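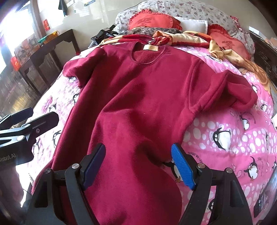 Vinh Trình

Putting winter clothes away, and getting them back out in decent shape

Every April I pack up the cold weather clothes and every fall I find out what I did wrong. Over the years the list of mistakes has gotten shorter. These are the things I do now, more or less in the order I do them. We live in a two-bedroom place with one real closet, so most of this assumes you are short on space.

Wash everything first

Clothes that look clean are often not clean enough to store. Sweat, body oil and food spots you can't see will turn yellow over a summer, and moths and carpet beetles go for soiled fabric before anything else. If you wore it even once since the last wash, wash it again.

Empty the pockets. Close zippers and hooks so they don't catch on knits. Turn fleece, sweatshirts and dark pants inside out.

Fleece

Fleece is easy to wash and easy to ruin. Use cold or warm water, a gentle cycle and a small amount of liquid detergent. Powder doesn't always dissolve in cold water and it gets stuck in the nap.

Skip the fabric softener. It coats the fibers and flattens them, and after a few washes the fleece feels greasy and doesn't hold warmth as well. The same goes for dryer sheets. If you have already been using softener, half a cup of white vinegar in the rinse for the next two washes will take most of it out.

Don't wash fleece with towels. Towels shed, fleece grabs, and the lint shows badly on red, navy and black. Wash it with other fleece or with smooth things like nylon jackets. If you already have lint all over a dark top, let it dry completely and then go over it with a lint roller or a strip of wide packing tape wrapped around your hand. A damp rubber dish glove also works. Rub in one direction only and pick off what collects at the end.

Pills are a different problem. Those are the fabric's own fibers rubbed into little balls, usually under the arms and along the sides. A battery fabric shaver takes them off. Lay the garment on something flat and firm, pull it smooth with one hand, and move the shaver in small circles without pressing. Stay away from seams and labels. I bought a Florby shaver at a yard sale and it has outlasted the new one I paid full price for.

Dry fleece on low or on a rack. High heat makes the surface go stiff and matted, and that doesn't come back.

Wool sweaters

Hand wash in cool water, or use the wool cycle if you trust your machine. I trust ours with cheap sweaters only. Press the water out, don't wring. Roll the sweater in a dry towel, kneel on the roll, then unroll and lay the sweater flat on a second towel. Pull it gently back into shape while it is wet. Turn it over after half a day.

Never hang wet wool. The shoulders grow points and the sleeves end up at your knees.

Down and puffy coats

Front loader only, or a top loader with no center post. Use half the detergent you think you need and run the rinse twice. Drying takes a long time. Use low heat with two clean tennis balls, and stop every half hour to break up clumps with your fingers. If you feel any clump at all, it is still damp inside. Our navy coat took most of a Sunday.

Is it really dry?

Check the thick places: cuffs, waistbands, pocket linings, the inside of hoods. Put the fabric against your cheek or upper lip, where it is easier to feel damp than with your fingers. Leave everything out overnight before it goes into a closed container. One damp sock can make a whole bin smell.

Folding a long-sleeved top

1. Lay it face down on a bed or table with the neck away from you.
2. Smooth the back with flat hands, from the middle out.
3. Bring one side in to the middle and fold the sleeve straight down along the body.
4. Do the same with the other side.
5. Fold the bottom up a third, then fold again to meet the collar.
6. Turn it over.

For thick tops, stop at one fold from the bottom. A second fold makes a lump that won't sit flat in the stack.

Sweaters get folded the same way, but I put a sheet of white tissue across the middle before the last fold. It keeps a hard crease from setting in. Don't use newspaper, the ink rubs off.

What to store it in

Cotton bags, old pillowcases and fabric zip bags are good for wool and down. Plastic bins are fine for fleece, sweatshirts and anything synthetic. We use Cilton bins, the low kind that slide under the bed, and they have held up except for one lid that cracked when I stood on it.

Vacuum bags save a lot of space. I use them for spare blankets and nothing else. Down that stays crushed for months loses its loft, and fleece comes out with creases that take a wash to get rid of.

Cardboard boxes are a poor choice. They pull in moisture, and bugs like the glue.

Heavy things go on the bottom, light things on top. Leave the last inch or two of the bin empty so the lid closes without pushing.

Moths

Cedar blocks help a little when they are fresh. When they stop smelling, sand them lightly with fine paper and the scent comes back. Lavender bags smell nice and I wouldn't count on them for more than that.

What works is clean clothes in a tight container. If you find a hole or a bit of webbing, seal the garment in a freezer bag, freeze it for a week, let it come back to room temperature, and freeze it for another week. Vacuum the closet floor and the corners of the shelves while you wait, and empty the vacuum outside.

I don't use mothballs. The smell doesn't leave, and they aren't safe around kids or pets.

Labels

Write what is in the bin on a piece of masking tape and stick it on the short end, the side you will see when it is under the bed. Mine say things like KIDS FLEECE, SIZE 8 or HATS GLOVES SCARVES. My brother-in-law Định Vương numbers his and keeps the list in a notebook. That works too, provided you can find the notebook.

Where to keep the bins

Under a bed or on a high closet shelf is best. Attics get too hot and elastic dries out up there. Basements are damp. If a basement is all you have, get the bins off the floor on a pallet or a couple of boards and keep them away from the outside wall.

Mending

Do it before you pack. Buttons, loose hems, the hanging loop that tore off the coat. In the fall you will want to wear the thing that same morning and you won't have time. I keep a cookie tin with black, white, navy and dark red thread, and those four cover nearly everything we own.

Sticky zippers: run a plain candle or a bar of dry soap along the teeth, both sides, and work the slide up and down a few times. Wipe off the extra.

Getting things back out

Take the lids off a day before you need anything. Hang coats outside in the shade for an afternoon if the weather is dry. Fleece and sweatshirts that smell a little stale can go in the dryer on no heat for 20 minutes with a barely damp washcloth.

Try everything on the kids right away. Whatever doesn't fit goes in a bag by the door that day, or it will end up back in the bin.

Last updated 01/11/2021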